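I bought the Hetard checkered tablecloth in August, when our old cotton one finally gave up after years of juice and marker. It's the plastic wipe-down kind in blue and white, and I paid 13 dollars for the long size. I was ready to hate it, I'll be honest! Plastic tablecloths always remind me of sticky elbows at church suppers.

But this one has stayed on the table ever since. It came folded up tight and the creases were stubborn (I gave up on smoothing them by hand and left a stack of cookbooks on it overnight, which did the job). Crumbs sweep right off, and jam comes up with a damp rag as long as you don't let it sit until morning. Our table turns into the family dumping ground by four in the afternoon, with snack bags and baby things and all kinds of wrappers, so that matters to me more than how it looks with the good plates.

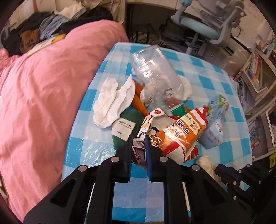
The Hetard under the usual afternoon pile, orange snack bag and all.

Now the gripes. It slides! If a kid leans on one side and pulls, the whole thing comes along, so I bought clips, and those were another trip to the store. It also had a smell for the first few days, kind of like a new shower curtain. I hung it over the porch rail and that took care of most of it. And please don't put a hot pan on it. My neighbor Ifeanyi Haruna has the same one in his kitchen and there's a nice shiny ring in the middle of his.

I looked at the Cabrera one too, which feels thicker, but it only came in solid colors and I like a check for hiding stains. Four stars from me, and I'd buy it again for the patio table.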